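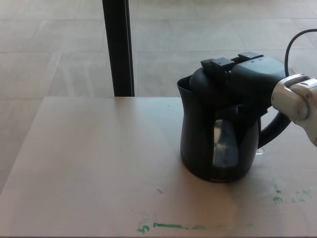
Rhys McAlister

Print this ticket | E-mail this ticket

Workiris Help Desk > Kitchen and break room > Kettle clicks off before it boils

Hi all, opening this one under Kitchen and break room and hoping it's the right bucket, the other choice was Plumbing and that felt like a stretch. It's the black kettle, the Fairweather with the gray water window up the front. It has started clicking off early. You fill it, you push the switch, it gets going with that nice low rumble, and then click, it's done, and the water is hot enough to be annoying but nowhere near hot enough for tea. Push the switch down again and it won't stay. Wait a while and it'll go again for a bit, then the same thing.

I love this kettle, by the way. The old white one at the Murkby office poured like a garden hose with a thumb over it, and this one has a proper pointed spout and you can get it into a narrow mug without washing the counter. So I would really like to fix it and not just have a new one turn up!

What I'd already tried before opening this:

- Different outlet. Same thing.
- Made sure the lid was all the way down. It was.
- Filled it more. Filled it less. It seems a little worse with less water in it, but I wouldn't swear to that yet.
- Turned it around on its power base, in case it liked facing the other way. It did not care.

Priority: I put Medium. I wanted to put High.

UPDATE

Thanks to whoever on the desk wrote back so fast. You asked for the model number and whether there's scale inside. The model number sticker is on the underside and it's pretty much rubbed blank, so all I can give you is Fairweather, black, domed lid, loop handle. It came from Grirnerach in September, and I've asked them if they can look up the order.

Scale: oh yes. I'd been peering in through the water window, and that's useless for this, everything looks kind of dim and bluish gray through there whether it's clean or filthy. Opened the lid and put my phone light in, and the floor of the thing looks like the bottom of a birdbath. White crust all over, thicker on the side under the switch. We have very hard water and I don't believe anyone has ever descaled it (me included, I'm not pointing fingers).

Your note said a crusted floor can make the plate underneath overheat and trip the cutout early. That fits what I'm seeing, especially the bit about it being worse with less water. So, descaling first.

UPDATE, same afternoon

Round one was white vinegar. I did half vinegar and half water, filled to the middle of the window, and set it going. It clicked off early, naturally, but it was plenty warm by then so I unplugged it and let it sit. The smell! Sorry to everyone on this side of the building. I propped the door open and ate my lunch in the hall.

Poured it out and a whole raft of white flakes came with it. The mesh in the spout caught a lot of them, and I picked those out with a toothpick over the sink. The floor is showing metal in the middle now with a ring of crust still hanging on around the outside.

Ran it with plain water and timed it on my phone. It went for 3 minutes and clicked off. Not boiling. Steaming a little. I made a cup of tea with it anyway out of stubbornness and it tasted like salad.

UPDATE

Round two, citric acid this time. There was a packet in the cupboard behind the paper filters, who knew. Two spoonfuls in a full kettle, warmed it, left it for 10 minutes, swirled, left it again. Much nicer to work with than the vinegar and no smell at all, so if you're adding anything to the how-to page, please make it this one. It fizzed in a very satisfying way at the edges and then the ring just let go and slid around in there like a little plate.

Rinsed it until I was bored of rinsing. The floor is bright all over now.

Test with plain water: boiled! Proper rolling boil, clicked off by itself a few seconds after, which is what it's meant to do. I did a small victory lap to the fridge.

Then I went to make a second one and it clicked off early again. Argh.

UPDATE

Okay, so I've spent more time with this kettle than with some of my relatives, and I think there are two things going on. The scale was one. The other is where it sits on the power base. When I lift the kettle off to pour and put it back, it doesn't always drop all the way down. If I press on the lid with my palm I can feel it give a tiny bit and then it'll run perfectly well. If I don't, it starts, and then it cuts out once it starts shaking with the heat.

I unplugged everything and turned the power base over the sink and tapped it. Out came a fair amount of what I'm going to call cereal. Went around the center post with a dry toothbrush and got more. Same for the socket under the kettle, which had a crumb wedged in one of the rings.

Your reply says not to use anything metal in there and not to use water. Got it, I didn't do either. Dry toothbrush and a wooden toothpick, all unplugged.

Results since the cleaning:

Full kettle, boiled, clicked off normally.
Half full, boiled, clicked off normally.
Straight after that, lifted off, poured, put back on, boiled.
One mug's worth, boiled. This was the case that never worked before.

I then went and got 5 different people to make a hot drink without telling them anything, so the putting-it-back part wasn't just me being careful. All of them got their boiling water. One of them did complain that it's slow, but it's a big kettle and she'd filled it to the brim for one cup.

Reply to the question about the switch: it feels firm, it isn't hot to the touch, and there's no burnt smell and no brown marks around the plug or on the underside. I looked twice. If that changes I'll unplug it, tape a note on it and write here before anyone tries to be brave.

Grirnerach also got back to me, and they found the order. They'd replace the power base if the loose fit comes back, we'd just need to send the old one in. I've saved their e-mail on the ticket. I'd say hold off for now.

Could you leave this open a little longer? I'd like to see it get through a normal stretch of coffee mornings first. Also, could someone put citric acid on the supply order, I used up the packet, and a toothbrush that lives with the kettle and isn't, you know, mine.

Status: Open, monitoring
3 shares | 2 comments
Last updated: January 23, 2026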